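4. Handling rules for deformable packaging

4.1 Scope

The rules in this section apply to the collection of manipulation episodes in which the object is a paper bag, a pouch or any other container that changes shape under light contact. They were written for the Dirstead cell and later adopted at the Chae site with small changes, noted where they occur. Rigid containers are covered in Section 3 and are not discussed further, except where a rule was carried over without amendment.

Existing guidance for shared workspaces deals mainly with the safety of people near the arm. It says little about the state of the object, and that is where most of our disagreements between sites began. Two operators could follow the same task sheet and produce episodes that were not comparable: one would start with a flat bag and the other with a bag already creased from earlier use. The task sheet treated both as "bag on table". The first draft of the rules, prepared by Mnguni and Makhubela, was an attempt to remove that gap without making set-up so slow that operators would skip it.

4.2 Preparation of the work surface

R1. The table top is to be plain and matt. Scuffs and faint marks are allowed, provided that they have been present in the reference image for the session. A new mark made during a session is recorded in the log but is not cleaned off until the session ends. Cleaning in mid-session changes the background between episodes and was the cause of a complete batch being set aside at Chae.

R2. Any cloth used behind the table must reach the back edge. Folds in the cloth are acceptable. Pins and clips are to be kept out of view of the wrist camera at its start pose.

R3. Lighting is fixed for the session. Blinds are closed before the reference image is taken and stay closed.

4.3 Objects in view

R4. Every object on the table at the start of an episode is entered in the log, whether or not it is to be handled. An upright bag that is only present as a distractor is entered as such, with its position given by quadrant.

R5. Where two or more objects are of the same material and similar colour, the instruction text must tell them apart by a feature that can be seen by the wrist camera. "The brown bag" is not sufficient when two brown bags are present. A label, a printed shape or the posture of the bag may be used. Posture may be used only if it is expected to hold until first contact.

R6. Printed text is not to be used as the only distinguishing feature. At the angles common in close work, small print is often too oblique to read, and an instruction which depends on it cannot be checked by a reviewer. The coarse features of the same label, such as its colour, remain usable in many views where the lettering is lost. Figure 4 gives a wrist-camera view in which the foreground bag can be identified by the orange-red strip or by the tilted white square, although the lettering on the strip cannot be read clearly.

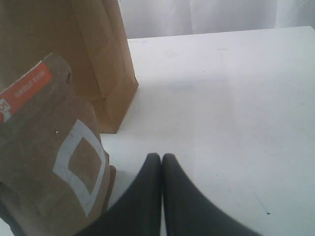
Figure 4. Wrist-camera view with two brown paper bags, one upright at the back and one crumpled in the foreground beside the gripper fingers. The foreground bag meets R5 by label colour and by printed shape.

4.4 Contact and grasp

R7. First contact is logged as the first image in which a finger overlaps the object and the force reading has also changed. Overlap alone is not accepted as evidence of contact, as a finger may pass in front of a bag without touching it.

R8. Closing force is set once per object class and is not adjusted by the operator during an episode. For paper bags the Wolla controller was set to its lowest stable value. The Cisura controller used at Chae has no equivalent setting — the site used a position limit instead, and the two groups of episodes are kept apart in the analysis.

R9. A bag is withdrawn after 100 episodes or at the first tear, whichever comes sooner. Creasing is not a ground for withdrawal. The crease state is entered on a three-point scale (flat, creased, crumpled) before each episode.

R10. If the top of a bag folds over during handling, the episode continues. The operator does not reach in to reopen it. Episodes stopped by hand are kept and tagged, and they are not repeated under the same number.

4.5 Review

R11. A reviewer who did not collect the episode checks the log against the first and last images. The reviewer may correct the object list and the crease state but not the outcome. Disputed outcomes go to a second reviewer, whose decision stands.

We applied the rules to 3,000 episodes collected from August onwards, of which 500 were drawn for double review. The most frequent correction concerned R4: distractor bags near the border of the view were left out of the object list, in particular where only the lower part of the bag was visible. The rule was then reworded to state that partly visible objects count. Corrections to the crease state came second, nearly all of them between "creased" and "crumpled". We have kept the three-point scale, but sites with no need of the distinction may merge the upper two points without affecting the other rules.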